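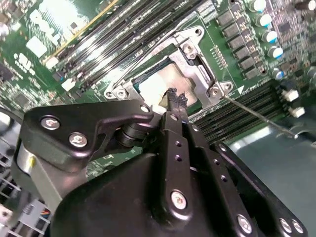
Green motherboard with the processor socket near the middle.

Thread on the Grosalus hospital and the road south, as of September 30, 2024. I am posting what I have been able to confirm with at least two people on the ground. Where I only have one source I will say so.

The general hospital in Grosalus is still open but only the ground floor is in use. The upper two floors were emptied after shells hit the east wing. Surgery has moved to what used to be the outpatient pharmacy.

Staff counted 57 wounded brought in over the past six days. Most came from the market district and from the villages along the river. A large share are children and older people who did not leave in April when the first wave of families did.

The hospital has one working generator. It runs the operating room and the blood fridge. The wards go without power at night. Fuel on hand this morning was enough for four more days at current use.

There was a second generator. It went to the clinic in Fuvero over the summer and there is no safe way to bring it back while the bridge is closed.

On the road. The route from Grosalus to Trotico is open to ambulances between 6 and 10 in the morning. That is the arrangement both sides agreed to last week. It has held on four mornings and failed on two.

On the two bad mornings the convoy was stopped at the Espinoza checkpoint and turned around. Drivers were told the list of patients had not been approved. The hospital says it was sent the evening before, same as the other days.

44 patients are now on the transfer list. Doctors put the kidney patients first. Dialysis in Grosalus stopped when the water main broke and has not started again.

Water. The main on the north side has been dry since the pumping station was hit. People are using two wells and a tank truck that comes from Fuvero when the driver can get through. The line at the school well starts before sunrise.

The water from the school well should be boiled. Cooking gas is short, so many families are not boiling it. The clinic is seeing more stomach illness in small kids. I do not have a number for that and will not guess.

Single source on this one: a bakery in the old town has started up again with flour from a private store. Bread is limited to one bag per family. I have asked for a second confirmation.

In Trotico the sports hall is full. It was set up with 100 beds and the local relief office says every one is taken. New arrivals are being sent to the two primary schools, which means classes there are off until further notice.

What the sports hall is asking for: blankets, infant formula, adult diapers, insulin and something to keep it cold. They are not asking for clothes. The storeroom is packed with clothes and they have had to turn bags away.

If you have family in Grosalus and have lost contact, the phone network there is down most of the day. It tends to come back for a short while after dark. Text messages get through more often than calls. Keep them short and send them again.

Please do not post the names of patients on the transfer list or the time a given family plans to travel. I have seen both shared this week. I have reported the posts and two are still up.

Correction to something I posted yesterday: I wrote that the Fuvero clinic had closed. It is open mornings only, with two nurses and no doctor. Thanks to the people who wrote in.

Next update after tomorrow's ambulance window, or sooner if the fuel situation changes. Replies are open and I read them when I have a signal.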